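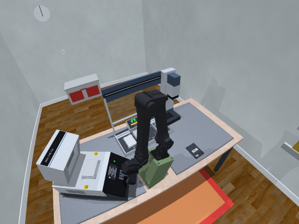 Posted by Yesenia Barrera, Peer Programs, Sordale House

Sordale House is looking for people in recovery from alcohol or other drugs to join a new writing circle and help us put together a small book of first-year stories. We also have one paid opening, for a circle lead. Details on both follow.

The circle meets at our Esquivel Street building, up the back stairs, starting in March. Meetings run from 6:30 to 8 in the evening, once a week, for 3 months. You do not have to attend every one, but please plan on most of them.

Who can take part

You need to be 18 or older and have at least 90 days without a drink or a drug. Any path counts: twelve-step, church, medication, counseling, or something you worked out yourself. You don't need to have written anything before. Several people in our last group wrote by hand, and one talked into a phone and typed it up later.

Stories run up to 613 words. That limit came from the page size of the last book and people liked it, so we kept it. You can use your first name, a made-up name, or no name. Nothing gets printed until you sign off on the final copy, and you can pull your story any time before then.
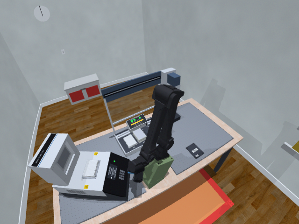 Section: Paid and Volunteer Openings

Circle lead (part time)

The lead opens the room, keeps time, reads drafts between meetings and follows up with anyone who goes quiet. We ask for two years in recovery and some experience running a group – sponsoring or chairing meetings is fine. Pay is $300 a month. The lead reports to Hermenegildo Ibarra and has a check-in with him every other week.

This is not a counseling job, and the circle does not replace treatment or your regular meetings.
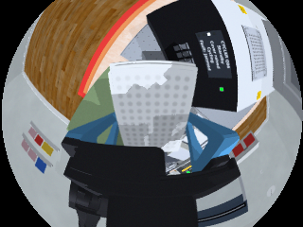 Page last changed: February

How to apply

For the circle, call the front desk and ask for extension 351, or stop by before noon. Leave a first name and a good time to call back. For the lead position, bring or mail a short letter and the names of two people who know your work. Hermenegildo will hold interviews in the last part of the month.

Bus fare is covered for both – ask at the desk. Child care is not available at this time.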